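The Long Way to Gourlay Gate

Sheena Moffat had been building the cart in her garage since before the holidays, and by February it had taken over the workbench, the top of the freezer and most of her evenings. 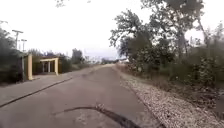

The road by the yellow gateway, with the tar line in the foreground.

She kept that picture open on the old laptop next to the vise, because the road was the whole trouble. The cart could already find its way along the garage wall and down the driveway, humming to itself like a kettle (she had grown fond of the hum, and would have missed it). What it could not do was tell a strip of tar from a hole in the ground. Show it that long black squiggle and it stopped dead, every time, and sat there blinking its little amber light until somebody came and carried it home.

"It's only tar, sweetheart," she told it, and tightened the left wheel again.

The motor was a Rinden, secondhand, and the controller was a Trakden board she had bought for 30 dollars from a man who threw in a bag of screws and a good deal of advice about soldering. The program she had written herself, all 700 lines of it, in the big chair with a blanket over her knees and the radio turned down low. She was proudest of line 238, where the cart was supposed to decide whether a dark thing was flat. It had been rewritten so many times that she knew it by heart, the way she knew her mother's soup.

Tonight she tried something simpler. She told the cart to slow down and look twice, once from far off and once from close up, and if the dark patch kept the same edges both times, to go on over it. Then she laid a crooked ribbon of black tape across the garage floor, going wide at one end like the real one, and set the cart down 18 inches back.

It rolled up, slowed, and blinked. Sheena held her coffee and didn't drink it. The cart hummed a little lower, thought it over for what felt like a good long while, and then went across with a small bump at the thick end, where she had doubled the tape, and on toward the lawn mower.

"Well, look at you!" she said, and went to find her coat.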